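Reused boxes and saved bubble bags: am I being cheap?
February, posted by Ruben Willems

OK so this has been bugging me since the holidays. I sell stoneware out of my garage in Angate, mostly mugs and small bowls, and I ship almost everything in boxes I've saved or been given. Neighbors leave them on my porch. The bakery saves me theirs. Last year I sent out 1,826 orders and 1,272 of those went in a box that had already been somewhere else. My breakage was fine! I had a couple of bad weeks in summer and that was a glaze problem, different story.

Then last month a customer left me three stars because her mug came in a box with an old label still on it and a crumpled plastic bag for padding. The mug was perfect, she said so in the review. She just felt like it "came out of somebody's recycling." Which, I mean, it did.

So do I switch? New boxes in the size I need would eat most of what I make on a small bowl. I'd have to raise prices or charge separately for shipping, and I hate charging for shipping. I'm kind of leaning toward peeling the labels better and leaving everything else alone.
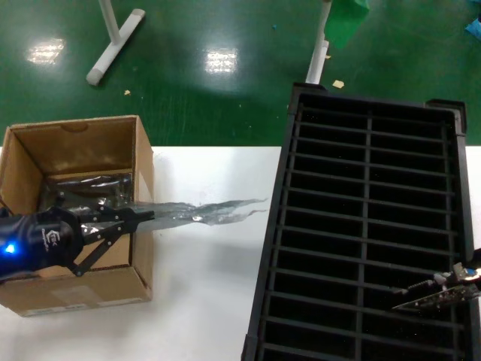

Agustina Troncoso: I'd switch, sorry. People buying a handmade mug are usually buying a present, and a present shouldn't show up with some other store's label half scraped off. I held out for years and then bit the bullet, plain brown boxes, one size for mugs and one for everything else. My reviews got nicer almost right away and I raised prices two dollars to cover it. Not one person complained about the two dollars.

slipcast_dan
Hard disagree with Agustina. Half my buyers tell me they love that I reuse stuff. You have to tell them, though. I put a little card in that says the box is on its second trip and please give it a third. Costs me next to nothing. Before the card I got the same grumpy comments Ruben is getting.

Ruben Willems
A card is a good idea. I have a drawer full of cardstock from when I thought I'd do a letterpress thing (I did not do a letterpress thing).

Agustina Troncoso
Cards are cute, but they don't fix a tired box. Cardboard that's been through the mail once is softer in the corners even when it looks OK. Press on the corner with your thumb. If it gives, I wouldn't put a bowl in it.

mudpie_marla
Can I jump in on the padding part? Because to me that's the real problem, way more than the box. A flat plastic bag isn't padding. It slides. I used to stuff with grocery bags and film and whatever came off other people's packages, and everything would migrate to one side by the time it got delivered. I only learned this because I mailed a box to my sister and asked her where things ended up.

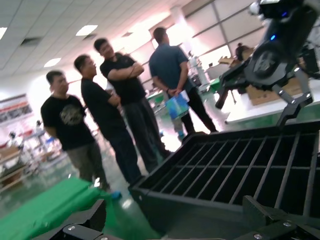
After that I went over to crumpled paper, packed tight enough that nothing rattles when I shake it. I do a 12 inch box for a set of four and leave a fat handful of paper on every side, including the bottom, which everybody skips. Plastic I still save but only to wrap around a piece so the paper doesn't scuff the glaze.

slipcast_dan
Marla's right about the bottom. I've skipped the bottom.

Ruben Willems
I have also skipped the bottom. Where do you get your paper though? The rolls from Lultent went up again and I refuse.

mudpie_marla
Newsprint ends. Call whoever prints your local paper and ask for them. Mine come from Gatti, the print shop by the highway, and they practically throw them at me. Check that it's blank though, ink rubs off on anything unglazed and then you're scrubbing feet with a toothbrush.

Agustina Troncoso
OK that I'll give you, blank newsprint is great. And please stop saving torn film, all of you. If it's in strips it isn't wrapping anything. I cleaned out my back shelf in the fall and took more than 3 trash bags of it to the store drop-off.
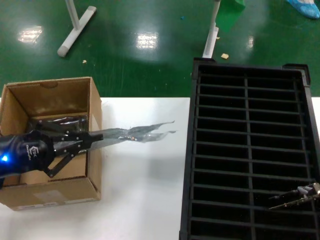 Re: Reused boxes, now with a tape question

Ruben Willems
Update: I made the cards. I also thumb-tested my whole pile like Agustina said and a sad number of them flunked, so those are in the garden under the mulch now. Keeping the good ones. I'm going to buy new for anything marked as a gift and see how that goes through spring.

New question. I've been using the Cavent paper tape and in the cold garage it barely grabs. Is it the tape or is it me?

slipcast_dan
Cold. Bring the roll inside overnight.

mudpie_marla
Dan's way works, but old boxes are dusty too, so wipe the flaps first. And run it farther down the sides than you think you need.

Agustina Troncoso
Or get the water-activated kind and be done with it. I know, I know, I'm spending your money again.

Contact us | © Kiln & Shelf Forum | Back to top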